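Right, the gripper quote from Fomonska is back. Short thread, then I'm going to have my tea.
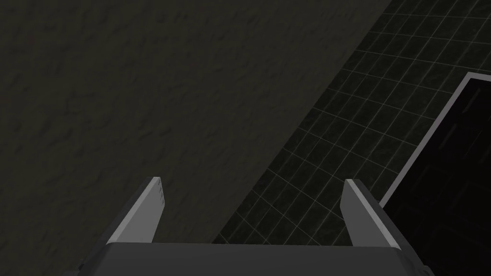 Simulator view from behind the open gripper, nothing in it yet.

1/ We're a small unit with one packing bench and a budget line marked "automation". Four suppliers have found out about the budget line. I don't know how.

2/ Fomonska want to sell us the Grillel arm with a two-finger gripper. The simulator licence is quoted separately at 466 a month. That wasn't on the first quote.

3/ I asked what the licence gets us. Answer: we can "validate the cell before purchase". So we'd pay monthly to find out if we want to pay for the rest.

4/ I'm not against simulation. I'd much sooner crash a grey gripper on a screen than a real one into the bench. But a dark tiled floor in a render tells me very little about our floor, which slopes.

5/ Kanwood came in cheaper on the arm, then added 147 per set of replacement fingertips. How long does a set last? "Depends on use." I'm sure it does.

6/ Thaweesak are the only ones who sent a spares list without being chased. 94 lines on it, priced. Dull reading, and I read all of it.

7/ None of the quotes include guarding. None include the electrician. One has training down as "TBC", and I've been here long enough to know what that costs.

8/ The payback sums all assume over 900 picks a shift. We don't do that on a good day in August, and August is our busy month.

9/ Someone will say lease it. I've got the lease terms open in another tab. Look at the bit on returning it in "original condition" – then look at any machine that's spent a year near our loading door.

10/ Quotes run out on 19th January. I've asked all of them for a trial with our own boxes. Two have replied so far, both to ask how big the boxes are. It's in the spec, page one.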